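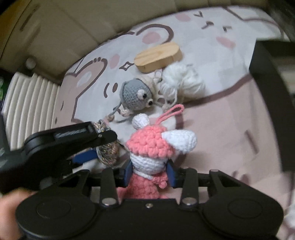
4. Finger pads and linkage: checks before a session

The Camik sheet that ships with the Horgan hand gripper says the pads are good for 700 sessions. We would not plan around that figure. Soft goods shed fluff, and fluff gets into places the sheet does not mention.

You will need a lint-free cloth, a small screwdriver, a bright lamp and one soft test object. A crocheted doll does the job well. Foam blocks make almost any gripper look healthy.

4.1 Open the fingers fully and wipe both dark blue pads. Check the edges for lifting.

4.2 Look at the two silver pins at the base of the upright bars. Pull out any yarn you find wound around them. Do not cut it in place with a blade.

4.3 Try the small silver screw in the middle of the front plate. It should be snug. If it turns freely, take the unit out of use and find out why before you tighten it.

4.4 Close the fingers slowly with nothing between them. The pads should meet squarely. Camik's software reports this as "aligned" from the encoder alone, so use your eyes as well.

4.5 Grip the doll at the neck, with its head pointing away from you and a pad on each side. Lift it just clear of the mat and hold for 5 seconds.

4.6 Put it down, open, and watch the stitches as the pads let go. A pad that drags a loop of yarn with it needs cleaning again or replacing (part 818).

Note: If you run a pair, do each gripper separately. A matched pair from the factory may not stay matched, and a pass on one says nothing about its partner.

Caution: Keep the spare hand away from the linkage while the fingers are moving. The Ferberg guard covers less than its brochure suggests.

Caution: Loose yarn on the work surface is fine as a target and a nuisance everywhere else. Clear strands away from the pivots before you close the fingers.

4.7 Repeat the grip with the rest of the objects laid out, so the check is done on the surface you plan to use. Quilts and padded covers give under the load, and a setting that worked on a bench may miss low. 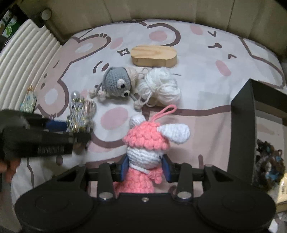
Can I use Druselov pads in place of the Camik ones?

They fit the same mounts, but we have not seen test results for them that we would trust. If you fit them, change both sides together, run steps 4.4 to 4.6 again, and write the change in the log.

4.8 Enter the result in the log, including failures you have fixed.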